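Wash day at the Flarkton building: what goes in the bag and what stays out

The new machines in the Flarkton laundry room went into service in April, and the office has had a steady run of questions about them since. Most are about small items getting caught in the door seal. The old top loaders were forgiving about this. The Wendt front loaders are not, and a baby sock or a thin strap can work its way past the rubber and end up in the drain pump. Clearing a pump takes the machine out of use for most of a day.

Mesh bags solve nearly all of it. They are cheap, they last for years and they dry on a hook overnight. A few points for anyone who has not used one before.

Fill the bag half full at most. Clothes need room to move or the soap will not rinse out. If you have a lot of small things, use 2 bags and put them in the same load.

Sort by color before you fill the bag, the same as you would with loose wash. Dark socks will still bleed onto light ones through the mesh.

Bras should be hooked closed before they go in. A loose hook will snag the mesh and tear it, and a torn bag is no use to anyone. Close zippers on everything else in the load too.

Do not put one full bag in the drum by itself. The machine cannot balance a single heavy lump and will stop before the spin. Add a couple of towels or a pair of jeans to even it out.

Wool sweaters can go in a bag on the cold setting, but check the label first. If it says hand wash, use the deep sink by the window. Lay sweaters flat to dry. The racks at the back are free to use, and we ask that you clear them by the next evening.

Bags should not go through the dryer on high heat. Most are made from a synthetic that goes stiff and then splits along the seam. Low heat is fine, or hang them up.
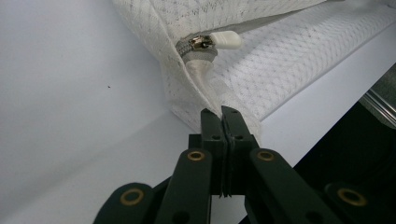

White mesh shows wear early. Check the folds for thin spots.

If a bag has a small hole, you can close it with a few stitches of plain thread. Past that, throw it out. The front desk at Clorkent Street keeps a box of spares, bought with the money left over from the paint fund, and you are welcome to take one.

A note on soap. The new machines use much less water than the old ones, so they need less detergent. One tablespoon of liquid is plenty for a normal load. Too much leaves a gray film on dark clothes and makes the drum smell. Brusturon, the company that services the machines, asks that we run an empty hot cycle every month, and this is done on the first Thursday from 2 p.m. Please leave the machines free until it is finished.

The room is open until 10 p.m. The last wash should go in by 8:30 to leave time for drying. Lost items are kept on the shelf over the sink - there are several single gloves there now, and a blue pillowcase.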